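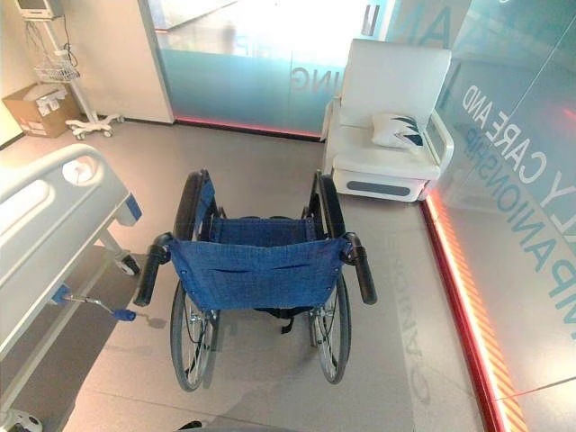
22 May 2026, Rodthorpe workshop, loan chairs

Rolling drag again, the Kustosar bearings against the old Pichon set. Ran each axle with a 25 kg load on the seat and let it coast down the ramp. Four runs per set, same start mark.

Old set pulls left on every run. Cleaned and regreased, still pulls. Kustosar set tracks straight but stops nearly 400 mm short of the old one. Could be the seals, could be my axle nuts. Backed the nuts off a quarter turn and got a little of it back.

Tire pressure was low on the second run, so I threw that one out and did it over.

Jeanie Paterson wants numbers before the Sunirville order goes in. Told her not yet.

To do: borrow the torque wrench, repeat with 2 new axles, check the ramp for level. Spare spokes are in the gray drawer now.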